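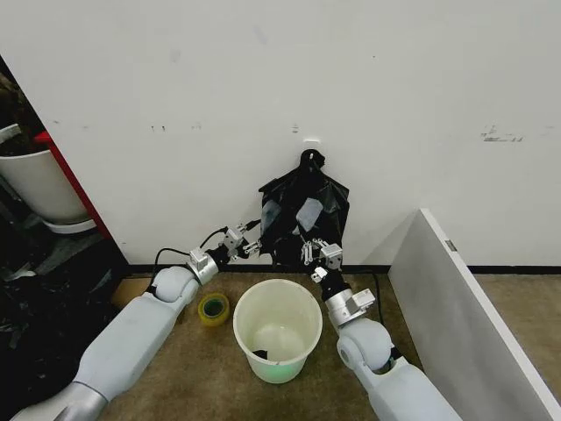 Leif Nyberg wrote to me that a bag on a hook is a decision put off, and that a household with any self-respect owns a bin with a lid. He wrote this in four paragraphs, the third of which was about his own bin.

I have read all four twice and I remain on the side of the hook.

My case starts with the floor. A trash can needs a piece of it, and in my apartment the floor was handed out years ago, to a bookcase, a radiator and a drying rack that I keep meaning to fold. A hook needs a patch of wall the size of a cookie. Walls are the most underemployed part of any home. We hang a calendar from Gustum on them, and a mirror, and then we complain that there's no room for anything.

Then there is the can itself. I owned one for years, a Clamen with a pedal. The pedal worked until December, after which it became a thing I stepped on out of courtesy before bending down and lifting the lid by hand. Inside was a bag, naturally. People who defend the trash can forget that the bag was doing all the work in there while the can took the credit. You also end up washing the thing, or you end up not washing it, and each of those has its own smell.

Leif's main charge is ugliness. He's right that black plastic has never flattered a white wall. It sags and wrinkles, and it catches the light the way a cheap raincoat does. But a tall steel cylinder in the corner is only garbage wearing a suit, and I paid 401 kronor for the suit. If a guest is going to judge my household by its waste, I would sooner be judged on the evidence.

I'll give him the adhesive. A stick-on hook is a small plastic promise, and the package promises a good deal. Mine is a Vik, and the fellow at the hardware store told me it would hold through 1,000 hangings, a figure I'd love to see somebody check. The first one I put up came down at 2 in the morning with a week of coffee grounds. I had skipped the step where you wipe the wall and leave the hook alone overnight. Everyone skips that step. I didn't skip it the second time, and I no longer hang anything from it that I'd be sorry to meet in the dark.

That last rule is the real argument, and Leif's bin can't make it. A can will accept anything. You can pack it down with your foot for about 14 days and tell yourself there's room. A hanging bag droops a little lower each day, in plain view, and when it gets down near the baseboard you take it out or you live with the consequences. Paper, wrappers, dryer lint, fine. Melon rinds go straight downstairs.

My sister prefers the Vira, a wire frame that holds the bag open at the top, and it's true that mine has to be untwisted every time I want to throw away a receipt. I've considered the Vira. It stands on the floor – so we are back where we began, and I'd have to fold the drying rack.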